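Praro Forums > Home and Craft > Paint, Surfaces and Finishes

Thread: Matt top for a toy table, which colour?

pebbledash_543
Posted 18 Jan 2021
I'm redoing the low table in the back room. It gets used for blocks, shape sorters, jigsaws and not much else. The old top was white gloss and I never liked it. Every lamp in the room showed up in it and it scratched if you looked at it.

I've got a board cut to size and a tin of Billar furniture paint in a sort of dusty pink beige. The other half wants grey. Before I put two coats on I'd like to hear from anyone who has gone matt on a play table. Does it mark? Does it need a varnish over it?

marlpit
Re: Matt top for a toy table, which colour?
I went matt in November and would do it again. Mine is a flat mauve-beige, no pattern. Small parts are easy to find on it, and that was the main thing for me. I was forever losing the little blocks on the old woodgrain.

You do see every bit of dust and fluff, so if that bothers you, think about it. I give it a wipe with a damp cloth.

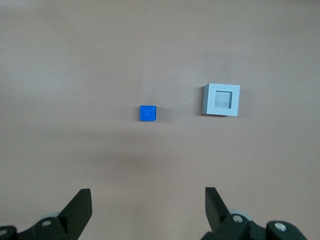
Re: Matt top for a toy table, which colour?
Posted by tealeaf93

Nice colour, marlpit. The bright blue cube couldn't be easier to spot. I'd say the paler one with the square opening is more of a test, being a soft grey-blue, but it still shows up fine. On a grey top I think you'd lose it by teatime.

So pink beige gets my vote. Sorry to the other half.

Re: Matt top for a toy table, which colour?
Posted by old_trestle

I don't agree. We've had a mid grey top for 6 years and never had trouble finding anything. Most toys are red, yellow or that strong blue and they show up on any plain colour. It's the sheen that matters. Get rid of the shine and you can have what you like.

I would also say that pinks date. Grey goes with whatever you do to the walls later.

Re: Matt top for a toy table, which colour?
Posted by tealeaf93

Grey has dated as well, if you ask me. Half the houses in our road are grey inside and out.

Re: Matt top for a toy table, which colour?
Posted by pebbledash_543

Thanks all. Still no further forward on the varnish. The tin says it is self-sealing but I've heard that before. I don't want felt pen going straight into it.

Re: Matt top for a toy table, which colour?
Posted by marlpit

Varnish it. Mine has two thin coats of Leclerc dead flat on top, put on with a foam roller, and left overnight between coats. Don't go back over it once it starts to drag or you get shiny patches. I did the underside too, to stop the board bowing.

Felt pen comes off if you catch it the same day. Biro doesn't.

Re: Matt top for a toy table, which colour?
Posted by old_trestle

Agree on the varnish. Not on the foam roller though, I always get bubbles. Short pile mohair, 4 inch, and tip it off with a dry brush. Round the edges over with sandpaper before you paint as well. Sharp edges are where it chips first.

Re: Matt top for a toy table, which colour?
Posted by hobnail

Has anyone tried laying a sheet of lino on instead? We used an offcut of Benton in a stone colour, glued down with contact adhesive. It's quieter when things get dropped and there's nothing to chip. Cost us nothing as it was left over from the hall.

Re: Matt top for a toy table, which colour?
Posted by pebbledash_543

Hadn't thought of lino. The board is already primed so I'll stick with paint this time. Going with the pink beige and the flat varnish, mohair roller if the shop has one. The chairs can be grey.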